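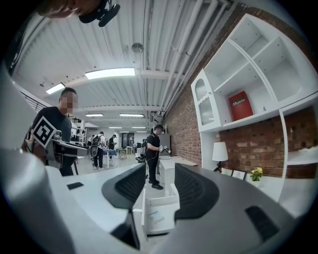
Ceiling panels and pipe runs, white finish.

Grasmont Patient Assistance Fund
Minutes of the October meeting, Cilley office

1. Opening
The chair opened the meeting at 4:05 p.m. A quorum was present. The agenda was accepted with item 6 moved ahead of item 5. The minutes of the previous meeting were approved with one correction: under "Transport," the word "reimbursed" was changed to "advanced."

2. Open grants
The grants officer reported on cases carried over from the last period.

Case A (hand surgery, adult). Funded in full. The hospital's invoice has been received and matches the estimate. To be closed when the surgeon's discharge note is on file.

Case B (hearing aids, child). Funded in part. The balance outstanding is $500. The family has asked whether batteries are covered. Under the current policy they are covered for the first year only. The office will answer in writing.

Case C (cataract, both eyes). The first eye is complete. The clinic at Preltberg asked to bill the second eye as a separate case. Members noted that the original approval covered both procedures. Request declined. The clinic will be asked to submit one combined invoice.

3. New requests
Three requests were reviewed against the eligibility form.

Request 1, knee brace and physical therapy. Approved at the amount requested, $500.

Request 2, hernia repair. Approved up to $1,000, subject to a second cost estimate. The first estimate did not separate the anesthesia fee from the room charge.

Request 3, dental work. Held over. The form was missing the referral page and the household income section was unsigned. The applicant has 30 days to complete the file, after which it will be withdrawn without prejudice.

4. Payment procedure
It was reported that two clinics had received payment before the signed consent form reached the office. The procedure requires the form first. Discussion followed on whether a scanned copy is enough. Moved and seconded that a scanned copy be accepted for release of funds, the paper original to follow by mail. Carried, one abstention.

6. Patient profiles on the website
A draft standard for published profiles was tabled. Main points: first name only, no village or street, no photo of a minor without a separate release, and medical terms to be checked by the referring clinic before posting. A member asked that the funding target on each page show whether travel is included. Agreed. The draft will come back with that change.

5. Stevens clinic agreement
The agreement with the Stevens clinic expires at year end. The clinic proposes the same terms with one addition, a fee for canceled procedures. Members did not support a flat fee. The office will propose that documented supply costs be paid when the cancellation is made by the patient on the day of surgery. No vote taken.

7. Other business
The mailing address on the donor receipt is out of date. Office to correct before the next print run.

8. Adjournment
The meeting adjourned at 5:40 p.m.

Actions
Office: reply to Case B family; combined invoice request to Preltberg; receipt address.
Grants officer: second estimate for Request 2; notice to applicant, Request 3.
Chair: counterproposal to Stevens.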